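Setting Up Your Shop Listing on Fendia: Part 3, Price, Photos and Going Live

Okay, you've got your account and your business name is in. Now comes the bit where buyers start to find you. I sold my own little bakery and café in Meredith through Fendia, so I've been through every one of these screens (some of them more than once!) and I'll tell you where I got stuck.

1. Open My Listings and click the draft you saved in Part 2. If it says "Incomplete" in orange, don't worry, it'll say that until the very end.

2. Pick a sale type: business only, business with building, or lease transfer. I picked the wrong one and had three weeks of calls from people who thought they were getting the building.

Caution: you can't change the sale type after the listing goes live. You'd have to take it down and start over.

3. Type in your asking price, numbers only. If your stock isn't part of the price, tick "Inventory separate" and put in its value. Mine was 4,000 dollars, mostly flour, coffee and jam jars, and buyers asked about it constantly until I filled in that box.

4. Add your square footage for the shop floor and for any living space upstairs. They go in two different boxes.
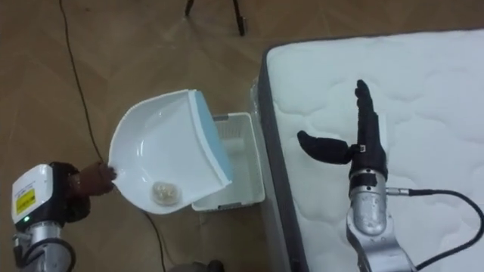 3 min read

5. Upload your photos. You need at least 4 before the Next button wakes up. Drag them into the order you want, and the first one becomes your cover.

6. Write your description. You get plenty of room, but only the first 80 characters show up in search results, so put the town and the kind of shop right up front. "Café and bakery with apartment, Meredith" did a lot more for me than "A wonderful opportunity awaits."

Note: don't put your phone number in the description. The system pulls it out and sends the whole listing back to draft, and you get a rather stern email about it.

7. Choose who can see your sales figures. I went with "On request," which means a buyer has to give a name and a short message first. Sandrine Rey, who bought my place, wrote me half a page, and I loved it.

8. Click Preview, read it all out loud (really, do it), then click Publish. Review takes up to one business day.

If your listing still says "Incomplete" after that, go back to step 4 and check for an empty box. For a shop with no living space, type a zero.

Next: Part 4, Answering Buyers and Booking Visits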